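The Forty-Fourth Bottle

I spent a good part of November learning to put things on a shelf. I had assumed I knew how. Then somebody handed me the controls of an arm and asked me to do it through that, in a laundry corner, while the software took notes.
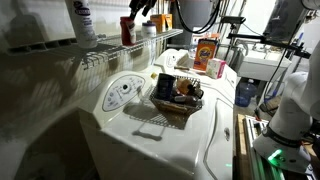
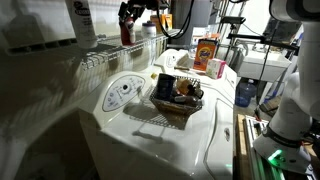 The trouble with teaching by remote control is that it teaches the machine your manners along with your skill. I dither. I approach a bottle the way I approach a stranger's dog, and every hesitation goes into the recording as if it were technique. Put a basket of odds and ends on top of a washer, with a yellow cap sitting beside it, and I will spend four seconds deciding whether the cap is part of the job. A robot trained on me will presumably stop to consider caps for the rest of its life.

The standard answer, and the one they gave me at Hikitard, is volume. Record enough people and the dithering averages out. I did 44 runs, of which 13 were judged clean, and I would like to know what became of the other 31, because that is where I did my thinking. In one of them I lost my grip, swore, backed off and came in from the side. It was the most useful thing I did all day – and it was marked as a failure.

Nipon Somboon, who sat through most of my sessions, prefers guiding the arm by hand. You take hold of the wrist and walk it through, like teaching a child to write. He says you feel your mistakes sooner. I say you also get in the way, and that a large adult hugging a robot beside a dryer is hard on everyone's dignity. We have argued this over roughly 17 lunches.

My own view is that we should keep the bad runs and label them properly. A machine that has only ever watched people succeed has no idea what to do with a dropped bottle.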